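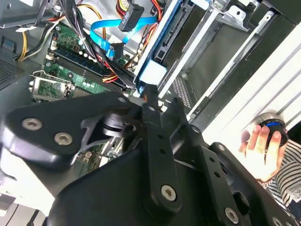 How I ended up with a bursary (and what I'd tell you if you're applying)

So the letter came! Well, email. I've been awarded one of the Plultley hardship bursaries for second year, and I'm still walking around the flat grinning at the kettle. A few people on my course have asked how I went about it, so I'm writing it all down while I still remember.

First, the money. It's $3,421 for the year, paid in 2 lots, with the second one landing in October as long as you're still enrolled full time. It won't cover rent (ha), but it does cover my textbooks, my bus pass and the gap left when the cafe cut my shifts. I'd budgeted for losing $1,122 over the semester and had no real plan for it beyond eating a lot of lentils.

The form itself is long. You need three months of bank statements, your enrolment letter and a personal statement of 500 words. Mine came in at 444 and I left it there. I'd written a much longer one, full of grand stuff about my passion for learning, and when I read it aloud it sounded like a brochure. The version I sent just said what I earn, what I spend, what I'd had to give up and what I'd do with the money.

The bank statements were the worst bit. Mine came out of the app as a weird file the portal wouldn't take, so I printed them at the Clalto library and scanned them back in. If yours does the same, go early in the morning, when there's no queue for the scanner.

You can also ask for help! The student centre in the Ollitz building has a drop-in desk for exactly this, and the woman there caught that I'd put my weekly income in the fortnightly box. That would have made me look twice as broke as I am, which is quite a feat.

There was a little afternoon tea for everyone who got one, with a speech from the dean and very good scones. I'd been dreading it a bit. I thought I'd feel like a charity case, but mostly we compared landlords.

Applications for the next round open in October, through the same portal. Start on your statements now, and keep a copy of everything you upload, as mine logged me out twice.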